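Vallolero Opens Purchasing Program for Two-Arm Packing Cells

Vallolero, the regional supplier of handling equipment for small beverage and grocery operations, will take orders from May for a two-arm tabletop cell under a fixed-scope purchasing program named Pada. The program covers hardware, delivery and site acceptance in a single quote. Software changes after acceptance are quoted separately.

Pada is intended for buyers who have a hand-packing station and no automation budget line. Applicants complete a planning worksheet before receiving a price. It asks for container types, tray dimensions, containers handled per shift, floor condition and available power. Sites handling fewer than 800 containers per shift will be advised to defer purchase, and the worksheet will be kept open for 12 months at no charge.

Scope of the quote

Each quote lists the arms, grippers, frame, work surface, controller, cabling and one set of spare fingers. Trays are excluded, as most sites already own them. Buyers should budget for a level concrete floor, a dedicated circuit and clear access on all sides of the table.

Operating costs are stated on a separate page. They include finger replacement, cable inspection and an annual calibration visit. Vallolero recommends that finance staff enter these as a recurring item from the first year and leave them out of the capital request.

Pilot at Femby

The Femby packing site ran the cell ahead of the program opening. Trial planning used nearly 300 tray loads of mixed beverage cans, with starting positions changed between runs. Femby's worksheet and acceptance record, document 922, are available to applicants on request.

The cell layout places one arm at each side of a wooden work surface inside a black aluminum extrusion frame. Two-finger grippers face each other across a clear tray, and the cans start in groups toward the corners of the table. 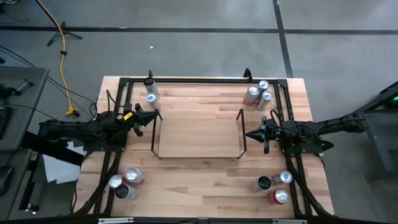
Ordering and lead time

Worksheets are reviewed in order of receipt. Delivery is scheduled once the site power check has been signed. Leasing is available through Morgan on the same scope, with acceptance terms unchanged. Buyers comparing lease and purchase should request both quotes on form 810.

Contact: Vallolero Purchasing Desk, Pada program | © Vallolero. All rights reserved. | Back to top

Comments (3)

linelead_b: Does the lease include the calibration visit, or is that billed on top? The operating cost page could be read either way.

palletjack: We are under the threshold on weekdays and well over it in summer. Would like to see the worksheet ask for peak shifts too.

R. in packing: Requested document 922. The power section is worth reading before you talk to your electrician.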